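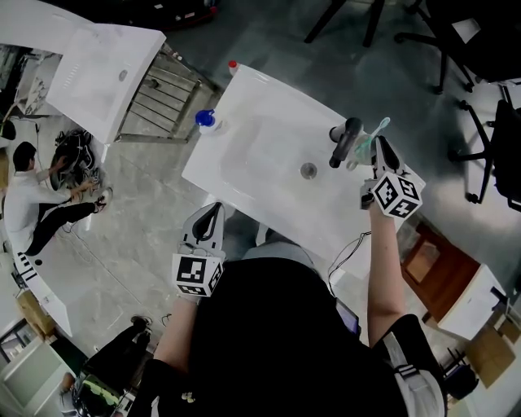
*Posto do lavatório: escova de dentes na garra direita, junto à torneira.*

**Chamado 2000, Vumura, sala de Drostville**
Aberto por: Sanne Boersma
Estado: em curso

**Problema:** desde setembro, a tarefa do lavatório pede 23 repetições por turno. Duas colegas queixam-se do pulso. Antes elas preparavam o posto e conversavam; agora ficam presas às garras.

**Resposta (Tetteh Ackah, 14h):** verifiquei o aperto das garras e não encontrei defeito. Proponho trocar de pessoa a meio do turno. As garras levantam-se com o cotovelo perto do corpo.

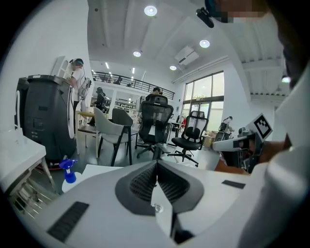
## Pendente

- Sanne pergunta à Valtonen se aceita menos repetições.
- Falta decidir quem regista as pausas.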